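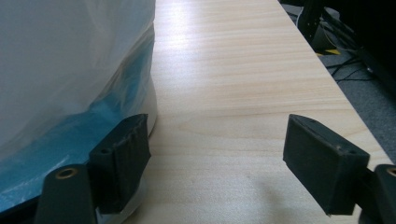
About > Who We Are

November 19, 2018
By the Skurketel team

Skurketel is an independent distributor of music films. We book documentaries about bands, labels, clubs and studios into movie theaters, arts centers and college screening rooms, mostly for one-night runs.

The company began as a monthly film night in the back room of Pluvau, a record store that has since moved across town. The room held 33 chairs. When other venues started asking where we got the films, we began booking for them as well, and the film night became a business.

We carry 80 titles at the moment. Most are feature length, and a smaller group of shorts can be booked as a single program. Electronic music makes up the largest part of the list, followed by jazz and punk. We also handle a few concert films, but only where we can clear the music for public showing. That paperwork takes longer than anything else we do — sometimes longer than the film took to edit.

Theaters rent from us at a flat fee or on a split of the door. Schools and libraries pay a lower flat fee. Every booking comes with a poster file, a trailer and a cue sheet listing the music used. We ask for 10 working days between a confirmed booking and the screening date so there is time to test the files on the venue's own projector.

In October we took over the back catalog of Bamine, a small production company that made tour films and studio portraits. Its tapes are being transferred at Wyss, the post-production house that handles all of our sound work. The first of them will be ready to book next year, and venues on our mailing list will hear before the titles go on the site.

We accept finished films from directors all year. Please send a private link, a running time and a list of any songs that are not yet cleared. We watch everything we are sent, though a reply can take a month or two.

Our office is at Suite 1313, on the same floor as the freight elevator. Visits are by appointment — please write first, as the front desk does not take deliveries for us.

Recent items
Booking a film: rates and forms
Bamine catalog: what we have so far
How to submit a documentary
Sound checks for small venues
Fall screenings list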